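4.2 Work surface and shadow behaviour

The choice of work surface was treated as a variable in its own right. Earlier studies of bench sorting tend to report the objects and leave the table unmentioned, although the table occupies most of what an observer has to work with. Three properties were recorded for each surface: overall tone, evenness of tone from one side to the other, and the degree to which shadows thrown by small objects could be told apart from the objects themselves.

Seven surfaces were compared. The first six were taken from rooms already in use and carried the marks of that use. The seventh, referred to below as the Sullamer top, is a plain tan surface with no printed pattern. It was included at the suggestion of Danica Hrnčiar, whose earlier notes on desk lighting had found that patterned tops hid small dark items such as clips and pen caps. All surfaces were examined under the same ceiling lighting, with blinds drawn, in a series of sessions held in February.

The objects placed on each surface were of the kind found in a desk drawer or tool tray. They were chosen to cover a range of tones from pale to black. Objects paler than the surface were found more quickly than dark ones on the patterned tops, but on the Sullamer top the difference was small. Blue objects were the easiest to find throughout. On a tan ground a light blue object differs in hue as well as in tone, and it does not share its colour with its own shadow. Dark objects have no such advantage. A short black item lying beside a soft grey shadow may be read as part of it, particularly when the view is moving.

Views taken in motion were retained in the set. Of the 3443 views collected, 200 were drawn for close reading, and these were not screened for sharpness. Figure 6 is one of the more strongly blurred views from the Sullamer top.

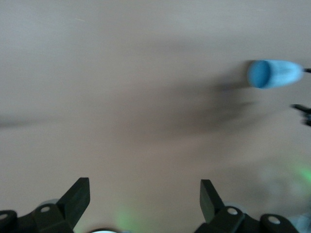 Figure 6. Light blue cylindrical object on its side on the tan surface, with a diffuse dark grey shadow. Horizontal motion blur.

Two points follow from Figure 6. First, the outline of the blue object survives the blur better than anything else on the table, and the darker blue of its flat end can still be separated from the paler body. Its orientation can therefore be read, even where its identity cannot: a cap or the end of a marker would both fit. Secondly, the shadow covers a much larger area than the object. It is darkest close to the blue end and fades gradually into the tan, so that no edge can be assigned to it with confidence. A reader asked to mark its extent must choose a cut-off, and different readers will choose differently.

For this reason shadows were not outlined in the close reading. Each was given a single mark at its darkest point, together with a note of the direction in which it faded. Objects were outlined only where a boundary could be followed for at least half its length. Small dark items that met neither condition were entered as "dark, unresolved" and left out of the later comparisons of size.

The surface tone also needs some care. In Figure 6 the tan is slightly greyer and lighter towards the top and warmer towards the middle and lower part. Shifts of this order were common across the set and were not taken as evidence of wear or of a change in material. Tone was accordingly sampled at several places in each view, away from any shadow, and the middle value was kept.

The same procedure was applied to the Culine and Quansah tops, both of which have a fine speckle. Under blur the speckle was drawn out into short streaks, which two readers at first entered as scratches. Those entries were corrected by comparison with still views of the same tops. No such confusion arose with the Sullamer top, and it was used for all of the sorting trials described in Section 5. The Fendolix top, which is glossy, was dropped at this stage on account of reflections from the ceiling lights.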